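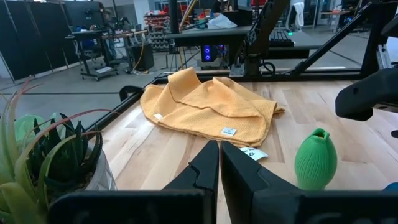 Wrist camera view, gripper pointing at the cloth

Cloth folding: success rate drops when the wrist view has clutter in it. Is my evaluation wrong?

Posted by kestrel_lab, 2018-01-23

I am trying to reproduce the folding result from the Clallis report. The policy takes the wrist camera image and the joint positions and outputs gripper motion. The task is to take a crumpled waffle-texture cloth from any starting state to one flat fold. Table is butcher block, cloth is yellow-orange, two-finger gripper.

I ran 41 trials on a bare table and 39 succeeded. Then I put a potted arrangement of succulent-like plants on the left and a green egg-shaped vase-like object on the right and ran 41 more. Only 37 succeeded. The report says the method is "insensitive to distractors" but gives no table for it. Same checkpoint in both sets, same cloth, same lighting as far as I can control it.

Is the drop real, or am I reading noise? And should I crop the image before it goes into the network? The desks and storage rack behind the table also show up in the upper part of the view and they change from day to day.

Mateja Softić

39 against 37 out of 41 is not a difference you can report. Two extra failures is well inside what you would get by repeating the bare table set with a new random crumple each time. Fisher's exact test on those counts comes out nowhere near significance.

The larger problem is the starting state. A crumpled cloth is not one condition. A raised roll near the gripper is an easy grasp. A corner tucked under the front edge is a hard one. If your hard starts fell mostly in the second set you would see this drop with no distractors at all. Do it paired:

Crumple the cloth, record the start from a fixed overhead camera, run with clutter. Re-create the same start by overlaying the live image on the recorded one, run without clutter. Alternate which condition goes first. Compare with McNemar's test on the pairs where the outcomes differ.

We did this at Brultenholm in September and the matching step took longer than the trials.

Also log where each failure happened. In our runs the care tag was a bigger source of trouble than any object on the table. It is white with dark print, it sticks out past the hem, and the policy picked it as a corner. Your cloth has a tag showing in front as well. Tuck it or cut it off, but do the same in every trial and write down which.

On cropping: don't crop at test time only. The network was trained on the full view and a crop shifts the scale of everything. Either retrain with the crop or mask the upper part with a constant value in both training and testing.

starham_user3

Had same thing with the Mosoti gripper. Move the plant back. Ours kept touching leaves on the approach and the force limit stopped the arm, so it counted as a failure but the vision was fine. Check your stop log first.

dpk

Random crops during training fixed the background problem for me. I used 3 crop sizes. Did not test with objects close to the fingers so can't say for the green egg thing.

kestrel_lab

Stop log has one force stop, in the clutter set. I had scored it as a fold failure. Will redo the whole thing paired with the tag tucked and post the counts under this thread.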